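To: manip-list
From: Dagný Ravn
Subject: Re: bottle task - do the wrist views help?

Quick one before I lose the room. Numbers first, then your two points.

Ran the Nudurora policy on the ketchup task, 90 trials, same checkpoint thruout. Toy kitchen left set up, toaster oven and all, so there's plenty of red and green stuff to distract it.
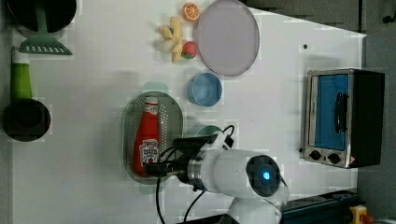
On July 6, 2024, Luangrath wrote:
> Two things. 1) Is the wrist camera doing any work, or is it
> all coming from the outside views? 2) What happens when the
> bottle is lying in a dish and not out in the open? The Dilham
> people say theirs falls apart there.

1) Wrist camera. Yes it matters. Masked it for one block and the grasps got sloppy, mostly fingers too far down the bottle. Label is usually a blur on the way in, so I doubt it's reading anything - my guess is colour and outline.

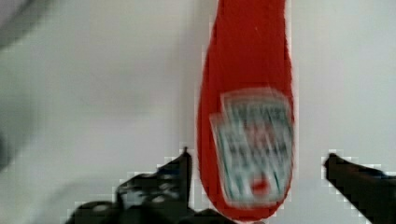

Haven't tried masking only the last bit of the approach. Should. Also want a run with the label covered, just to kill the arguement.

2) Bottle in a dish. Worse, but it doesn't fall apart. Rim is the trouble, low grasps catch on it.

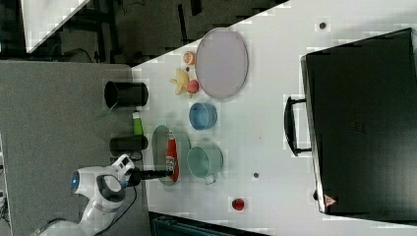 Retries help a lot. With 2 allowed it gets most of them back, going to 4 or 5 adds nearly nothing. Same pattern Sterkport saw on their cups, so probably not our tuning.

Side grip at mid bottle is still the one I trust. Will send the logs once the upload finishes, server is crawling.

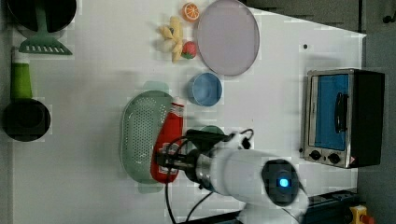
Still to do:
- label covered run
- different coloured bottle
- redo the masked block, I changed the lights halfway, sorry

Dagný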